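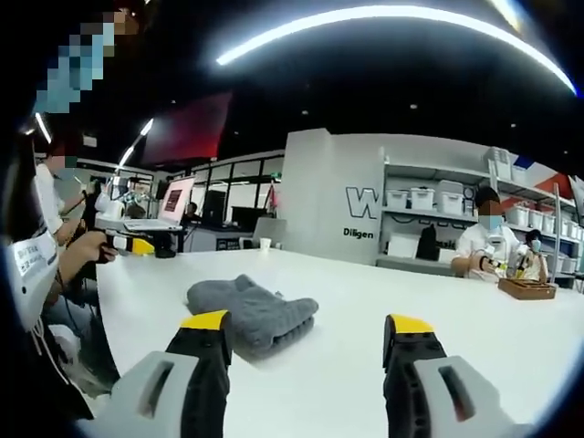
Folded gray towel on the large white table, shelving unit at the back

Moltum, Draltalbridge office
Minutes of the room and supplies meeting, July 2018

Chair: Ferdinand Kaufmann
Minutes: Benedikt Widmer
Also present: the towel and linen group, two people from the front desk, one from purchasing
Apologies: the night shift lead

1. Minutes of the last meeting

Agreed as written, with one correction. Under item 4 the delivery was put down as coming from Gill. It came from Amel. The file copy has been changed.

2. The large table

Ferdinand said the large white table is the best surface we have for folding and it keeps filling up with other things. Small items get left on it at the end of the day and are still there the next morning. The front desk said part of the problem is that people who sit at the table have no other place to put a drink or papers.

There was a long discussion about whether to mark off one part of the table for folding with tape. Purchasing did not want tape on the top, as the last lot left a sticky line that took an afternoon to get off. It was agreed to try it without tape for a month. The middle of the table is for folding. The ends can be used for trays, cups and paperwork. Anyone who needs the whole table should write it on the sheet by the door the day before.

The small wooden tray stays on the table. It is for pins, labels and pens, and it is not for mail. The front desk will find another place for the mail.

Action: Benedikt to put up the sheet by the door.

3. Folding towels

We still have three ways of folding the same towel, and it shows when they are stacked. The day group folds in half and then in thirds. The front desk folds in half twice. The towels that come back from Gill are rolled, and they have to be opened out and done again.

After trying each one on the table, the meeting chose half and then thirds, with the long fold facing out. It takes a little longer but the stack stands better and you can count it from the front. Folded towels are to be laid flat and smoothed once by hand before they go on the stack. No need to press down hard, the softer ones mark easily.

Hand towels were not settled. Benedikt thinks they should be folded the same way. Ferdinand would like them in quarters because they come out too narrow in thirds. Left for next time.

Action: towel and linen group to show the front desk the new fold before the end of the month.

4. Towel stock

The count was done last week. We have 262 gray bath towels fit for use, not including what is out at Gill. The list from November had us at more than 600 across all colors, but that list had hand towels mixed in with bath towels and some pages were entered twice. It was agreed to stop using it and start again from the new count.

Some gray towels have pulled threads along the hem. These were put to one side and were not counted. One person asked if they could be mended. Purchasing said the cost would be close to that of a new towel if we send them out, but anyone who wants to trim loose threads in house is welcome to. Towels past saving will be cut up for cleaning cloths.

There was a question about going over to white. Ferdinand is against it for now. The gray hides small stains and we have already paid for the labels. White can be looked at when the current stock is down to half.

Action: Benedikt to retire the old list and send around the new one.

5. Shelving and storage boxes

The white metal shelving unit is working well. The boxes with lids keep the dust off and it is much easier to get to things than it was in the old cupboard. The trouble is that the boxes all look the same and several have been opened just to find out what is in them.

Agreed:

Each box gets a label on the short side, facing the room. Handwriting is fine if it can be read from the table.
Spare labels and hem tape on the upper shelf.
Hand towels and cloths on the middle shelf.
The lower shelf is for bags and anything waiting to be picked up. Nothing should sit there longer than a week.
Lids go back on. This was asked for by almost everyone.

The front desk asked for a second unit. Purchasing has a price of $668 from Amel, with delivery but without boxes. The meeting felt this was too much to spend before we know if the labels fix the problem. To be brought back in November.

Action: purchasing to ask Amel if the price will hold until then.

6. Labels order

We are down to the last roll of woven labels. The smallest order Amel will take is 1,000. That is more than we need this year, but they do not go bad and the unit price drops. Agreed to order. Same size and same lettering as before. Benedikt will check the proof, as last time the spacing was off and it was only noticed once they were sewn on.

7. Cups and drinks

Two towels had to be rewashed after coffee was spilled on them. No one wants to ban drinks from the table. It was agreed that cups should be kept well back from whatever is being folded, and that they go to the kitchen when the person leaves. The same goes for spoons.

8. Chairs

Chairs are being left pulled out on the folding side of the table, which makes it hard to walk along with a full stack. Please push them in. One of the chairs has a loose leg and has been turned around to face the wall until it is fixed. Please do not sit on it.

Action: Ferdinand to tighten the leg or find out who can.

9. Any other business

The front desk asked if the windows could be opened in the mornings before the room gets warm. Agreed, so long as they are shut before the last person goes.

The laundry bags from Gill have started to arrive with the ties knotted so tight that they need to be cut. Purchasing will raise it with their driver.

A gray scarf was found in with the towels – it has been washed and is at the front desk.

10. Next meeting

Same place, after the monthly count. Hand towels to be the first item. Anything else for the agenda to Benedikt by the end of the week before.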